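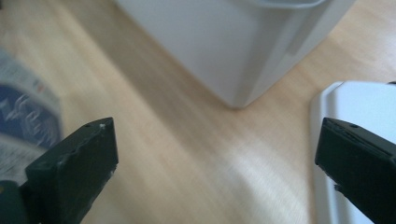

Recording hand-held demos for Cluvon, quick version

Updated in February after the Horport release. Old steps still work mostly but the export menu moved, so use this page.

What you need
Cluvon recorder 2.x, the two-finger hand-held gripper, charged. A memory card with space. One task. Pick something boring for the first go, short reach, close, lift, put down. Don't try to fold a shirt.

Step 1. Set up the session
Open the recorder, New Session, type a task name. No spaces in the name, Horport chokes on them and you won't find out until export. Set the episode limit to 1800 frames. That's plenty for one pick and place. If you keep hitting it you're moving too slow or doing two tasks at once, split them.

Step 2. Calibrate the opening
Squeeze all the way shut, hold, press Mark. Let go all the way, hold, press Mark again. Mine reads 1538 open. Yours will be different, fine, as long as it's the same number every time you check. If it drifts between episodes tighten the finger screws and redo this step. Don't just edit the number in the config. I did, lost a whole afternoon of demos.

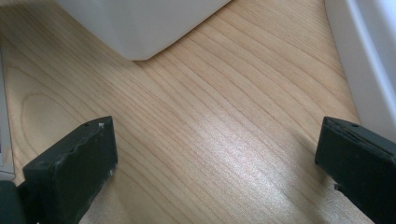

Step 3. Start pose
Every episode starts from the same kind of pose or the policy learns junk from the first second. Wrist level, low over the surface, then hit record. Fingers wide open with nothing between them, one coming in from each lower corner of the view, tips both showing. Check for glare too. A bright patch of reflection right between the tips like this one eats the wood grain, and the tracker wants that grain. Turn the lamp or turn yourself. Worn edges on the fingers are ok, leave them, just don't swap fingers halfway thru a session.

Step 4. Do the task
Move like you want the robot to move. Steady. No hovering while you think, decide before you press record. Approach, pause a beat, close, lift. Same speed down as up.
Keep your other hand out of it. If you nudge the object with your free hand the robot will wait forever for a hand that isn't coming.
Fumbled it? Finish anyway, then tag it as failed. Don't stop mid way, half episodes break the Yupanqui importer.

Step 5. Check for blur
Scrub through before you do the next batch. Not every frame, just the reach and the return. Streaky frames on a fast turn are where tracking drops out.

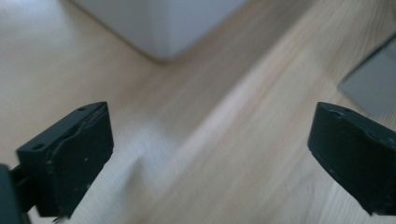
Fingers open, wood grain smeared by motion blur.

A few like that, keep the episode. Long run of them, bin it and go slower. The recorder has a Blur Warn setting, default is 900, I leave it alone. Raising it only hides the warnings.

Step 6. Export
Session, Export, pick Yupanqui format. Tick "include gripper width", it is off by default for some reason. Then run the check:

ustiston check my_session

Ustiston prints OK or a list of bad episodes. Usual causes are a missing calibration mark or a space in the name (see step 1). Fix, export agian, rerun.

Upload limit is 3000 MB per session. Over that, split by task and upload in parts. Don't compress the video to squeeze under.

Next page: replaying a demo on the arm at low speed.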